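Progress report on the critical edition of the Clokby letters
Reporting period: February to September
Submitted Sep 16, 2023

Dear members of the Reddy Fund,

I am pleased to send you the second report on the edition. The first report described the agreement with the Drorbridge archive and the state of the papers when we received access. I will not repeat this, and will only say what was done after it and what is still open.

Transcription. The archive holds 559 letters in the Clokby collection. All of them are now transcribed in a first version, and each transcription was compared once with the original paper. A second comparison is finished for the letters of the early period, which were written in a small and hurried hand. In 33 letters there remain words which I could not read. I mark these places with square brackets and I prefer to leave them open than to guess. The reading room has a better lamp now, and I hope that some of these words will be solved in my next visit.

Dating. This was the slowest part of the work. 82 letters carry no date, and the previous printed selection placed them by their subject only. I compared the paper, the ink and the mentions of books which the poet was reading at that time. For most of them I can now propose a year. Seven letters had to be moved from the late period to the early one, and this changes our understanding of the long poem. It was believed that the poem was planned after the return from the coast, but two of the moved letters already quote lines from its opening part. I have written an article about this question and it is now with the journal.

Annotation. The notes are complete for the first volume. I tried to keep them short, as your reader recommended after the first report. References to classical authors are identified, but I do not explain them at length. For the second volume, the notes exist only as a draft, and the family names and the local words need more checking.

Software. We moved all the files from the old word processor to Feltex in spring. The transfer took three weeks more than planned, because the footnotes lost their numbers and had to be connected again by hand. The files are now stable, and the index can be made from them directly.

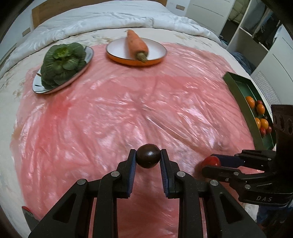
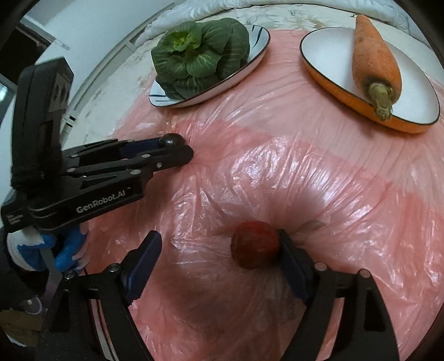

Fruit, with two grippers.
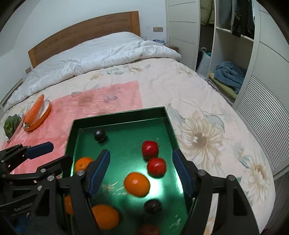
Budget. The money for travel is used as planned, with one visit to Drorbridge still to be paid. The cost of the photographs of the manuscripts was higher than in the application, and I covered the difference from the amount for printing drafts. If the Fund prefers a different solution, please let me know and I will correct the table.

Next steps. The first volume will go to the publisher after the introduction is revised. The introduction is at present too long, and the section about the early reviews repeats things that are already in the notes. After this I will return to the second volume and finish the second comparison of the late letters. I would also like to ask if the final report can be sent in February, when the index will be ready and can be attached to it.

With respectful greetings,
The editor, Clokby letters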